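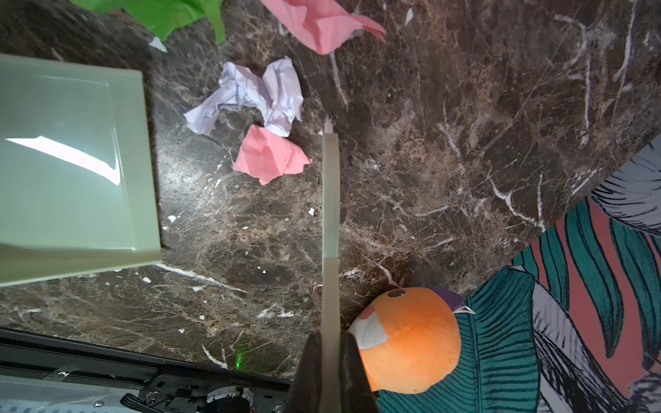

Jan 14, 2021

Counter clearing, second week. Present for the full period: Z. Stetsiuk, M. Vasylenko and the undersigned. L. Levchenko joined by telephone from Litcombe for the review of results.

The task remains as agreed in the autumn. The arm is to take loose articles from a marble kitchen counter and place each one where a householder would wish it to go: waste paper to the bin, toys to the toy basket, anything else to the side shelf. No article is to be fixed down, marked, or set out in a pattern known to the software beforehand.

Forty attempts had been planned. Setup was slow and 20 were completed. Of these, 11 were recorded as successful under the Nunen criteria, meaning that the article reached its correct place without a person touching the counter. This is an improvement on the previous session but remains well below what any household would accept from paid help.

Crumpled paper continues to give mixed results. A tight ball of paper is a fair target from most sides. A large sheet with open folds is far less dependable, as the fingers close on one corner and the remainder drags behind. Mr. Vasylenko has asked that the two be scored separately from now on, and I have approved the change.

Narrow items deserve their own note. When a thin strip is held by one end, the far end is free to sweep across whatever else is lying on the marble. A person corrects for this without thought. The present planning software considers only the fingers and treats the held object as if it had no length. Ms. Stetsiuk regards this as the most pressing defect and has written to Kirkanton on the matter.

Soft toys resting partly on cloth are to be kept in the trial. It was proposed that they be withdrawn until the grip force settings are revised. I declined. Homes with children will have toys on the counter, and cloth under the toys, and a machine that must have them removed first has not relieved the household of the chore.

Mean time per article was 49 seconds. Ms. Levchenko observed that her mother clears a larger counter while the kettle boils. I have entered the remark because it is the comparison our readers will make.

The attempt log now stands at 1,553 entries across all counters and both sites. T. Kushnir will check the older entries against the revised scoring before the February report is drafted.

My own view, for this diary only: the work is sound, and the claim that such a machine is ready for the home cannot yet be supported. I intend to say so in the report in those words.

Outstanding: reply from Kirkanton; replacement finger pads; key to the lower store cupboard, last signed out to Mr. Vasylenko.

Ihor Bondarchuk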